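Butness History Board > People > Was Isten ever really a delegate?

flellov_reader
March 18, 2018
The new town booklet says Josiah Isten sat in the Butness assembly for six years and "framed its first bank". I've been through the printed minutes and can't find him voting on anything. Has anyone got a source that isn't another booklet?

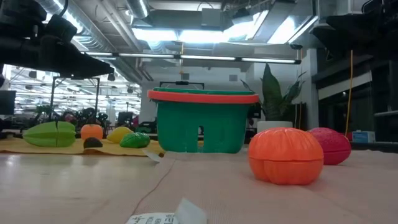
2 min read

D. Kazlauskienė
He's on the list of members, page 110. That's good enough for me.

flellov_reader
The list was drawn up long after the event by his grandson's publisher. I'd want more than that.

Yến Hầu
Deividas, have you looked at the page itself? It gives "Isten, merchant" with no first name. There were two merchants called Isten in Butness, and the other one had the money. I read the Ginting letters in February, all 129 of them, and Josiah comes up once, asking to be paid for rope.

D. Kazlauskienė
Plenty of members sold rope. Doesn't rule him out.

Yến Hầu
No, but it doesn't put him in the chamber either. And the bank claim is worse — the plan is in a clerk's hand and isn't signed.

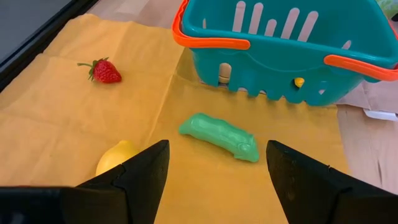
Strawberry on the yellow sheet

oldpaper
I think you're both being hard on the booklet. The family always said he served. Family stories usually start somewhere.

flellov_reader
Mine says we're descended from an admiral. We've got a button to show for it.

D. Kazlauskienė
All right, what about the oath book? If he sat, he swore. The Flellov record office has it, or had it before the move.

Yến Hầu
They have it. The middle section is too stained to read, so don't let anyone tell you it settles things. I'll ask for the pay ledger as well. Members claimed for travel, and a man who chased a rope bill would have claimed.

oldpaper
And if he isn't in the ledger?

Yến Hầu
Then I still wouldn't swear to it, but I'd want that line out of the booklet before they reprint.

D. Kazlauskienė
Post the page numbers when you have them please. I'm keeping him on my list until then.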